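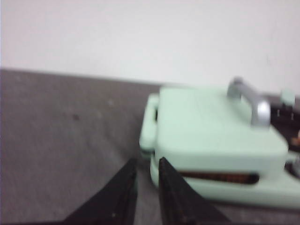 Part 3: Setting up the play sink

Okay, the fun part! I put the Hemmin sink together last in our Idero play kitchen, and I'd do it that way again, so I'm writing this up in the order I did it.

1. Clear a flat spot against a wall. Ours needed 90 cm of free table so two kids could stand at it without elbows flying.

2. Wipe the tabletop and let it dry. (I skipped this the first time and had crumbs under there for weeks.)

3. Lay down a Matside grip sheet if your table is slick. Mine was too long, so I trimmed it to 100 cm with kitchen scissors.

4. Set the sink down with the faucet toward the back and the spout curving forward over the top.

5. Press the faucet base straight down until it stops moving. Don't twist it! I twisted mine and had to start over.

6. Give the whole thing a gentle push from each side. If it slides, go back to step 3.

Note: The mint green shows marker something awful. A damp cloth with a drop of dish soap got ours off, but only the same day.

Caution: Don't carry it by the faucet. Get both hands under the body, and watch little fingers around any narrow gaps in the plastic.

7. Add the dishes. We use the Pevent cups and a couple of old sponges cut in half, and that's plenty.

If you're putting it away between play times, pull the faucet straight up first and keep it in the bag with the spare parts. I lost ours for most of December.

Print this page | E-mail this page

Related
Part 2: Putting the Idero shelf together
Part 4: Hanging the towel bar
Cleaning Pevent cups and plates
Cutting a Matside sheet to fit

Contact | Copyright Play Kitchen Notes | Back to top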